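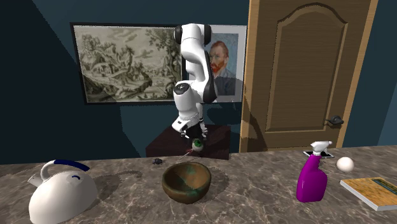 The summer I turned eleven, my grandmother taught me how to listen to a river, and I have been no good at sitting indoors ever since.

Her name was Quyên Lục and she lived at the bottom of Lemley, where the road gives up and turns into gravel. She kept bees, badly, and beans, very well, and she had a blue rowboat called Taniline that leaked in the same spot every year no matter what she put on it. Tar, wax, an old bicycle patch. I loved that boat so much I used to sit in it on the grass!

"You want to row her," my grandmother said, "you have to know where the water's going first."

I said it was going to the sea. I had learned this in school and was proud of it.

She laughed so hard she had to put down the beans.

So every morning that summer, before the heat came up, we walked down to the bank and sat on the flat stones with our shoes off. She made me shut my eyes. At first it was all one sound, like a crowd in a big hall, and I got bored and picked at the moss. Then one morning (it had rained in the night, and the whole bank smelled of mint) I heard a second sound under the first one. A sort of gulp, off to the left, then nothing, then the gulp again.

"There!" I shouted. "What is that?"

"That's the hole under the alder," she said. "Water goes in, gets fed up, comes out again. What else?"

There was so much else! There was a hiss where the gravel bar ran shallow. There was a steady knock that was a branch, and a softer knock that was a different branch. There was a place out in the middle that made no noise at all, and she told me that was the deep part and I should respect it. By the end of a week I could have drawn you the whole bend without opening my eyes, and I did draw it, on the back of a feed sack, with arrows.

She pinned the feed sack up in the kitchen next to the calendar. I don't think anything I have made since has pleased me as much.

The other person in this story is Aigars Vanags, who ran the ferry. It was hardly a ferry, just a flat raft on a cable that took 2 cars if they were small and friendly with each other. He had worked the crossing for 50 years and he was deaf as a post in one ear and pretty far along in the other. Every April he let the raft down into the water and every fall he hauled it out, and in between he read westerns in a lawn chair.

He came up to the house one evening with his hat in his hands. The cable had jumped its wheel and the raft was stuck on the far side, with his sister's car on it and his sister in the car. She was not taking it well. Could he borrow the boat?

"The boat leaks," said my grandmother.

"Everything leaks," said Aigars.

We all went down together. It was nearly dark by then, one of those thick purple evenings with bats in it, and you couldn't see the gravel bar or the alder or much of anything past the end of your arm. On the other bank a car horn was going, long and short and long. Aigars got into the boat and took the oars, and my grandmother looked at the water and looked at me.

"He can't hear it," she said. "And my eyes are no use at night. Get in the front."
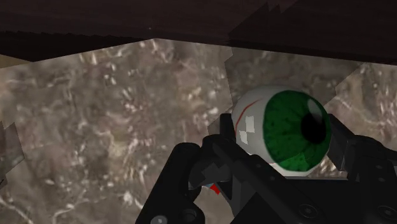

I got in the front. I remember the coffee can she handed me for bailing, and how cold the seat was through my shorts, and how the bank just slid off behind us without any fuss, as if it had been waiting to be rid of me.

"Well?" yelled Aigars. "Which way?"

I shut my eyes, which felt silly in the dark, but it was how I had learned it. The crowd-in-a-hall sound came up all around me. I was scared that it would stay like that, one big roar with nothing in it. Then the gulp, on the left, much too close.

"Right!" I screamed. "Go right!" I stuck my arm out so he could see it, and he pulled, and a wet alder branch went over the back of my neck like a hand.

After that it was wonderful. I don't know how else to say it. I had the hiss ahead of me and I pointed us around it. I had the two knocks, the hard one and the soft one, and we went between them as neat as thread. When we came out over the quiet part I held up my palm, because I wanted him to stop for a second, and he did stop. He lifted the oars and they dripped. I could feel how much water there was under us, just from how little it had to say.

Then the horn started up again and I remembered to bail.

His sister was standing on the raft by the time we bumped into it. She had a flashlight and a casserole and a great many opinions about cables. She looked at the water in the bottom of the boat, and at me with my coffee can, and at her brother.

"You brought a child," she said.

"I brought the pilot," said Aigars.

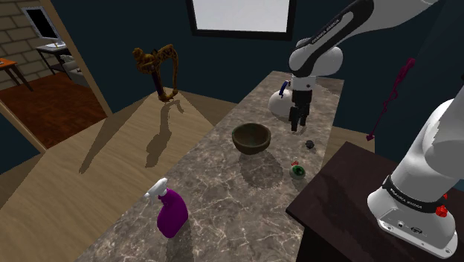
We rowed her back across with the casserole on her knees. It was chicken and it was excellent – we ate it at my grandmother's table at ten o'clock at night, all four of us, straight from the dish, under my feed sack map. Aigars stood up in the middle of it to study the arrows. He put his finger on the deep part.

"I always wondered why the raft goes smooth there," he said. "All these years I thought it was me."

They fixed the cable the next morning with a crowbar and some language I was sent inside for. He never charged me for the crossing after that, not once, even when I was grown and had a car of my own and could easily have paid.

I live a long way from Lemley now, in a town with a river so wide and slow that people forget to call it one. I still take my shoes off. I was down there this morning with my daughter, who is six and can't sit still for anything, and I told her to shut her eyes and say what she heard.

"Ducks," she said.

"What else?"

She scrunched up her whole face. A barge went by, way out, and the wash from it came in along the stones.

"Somebody drinking soup," she said, and pointed left.

I looked where she was pointing, and there was an old drainpipe, half under, with the water going in and coming back out. I had walked past it for years! I told her she was exactly right, and she wanted to know what was next to it, so we rolled up our pants and went to find out.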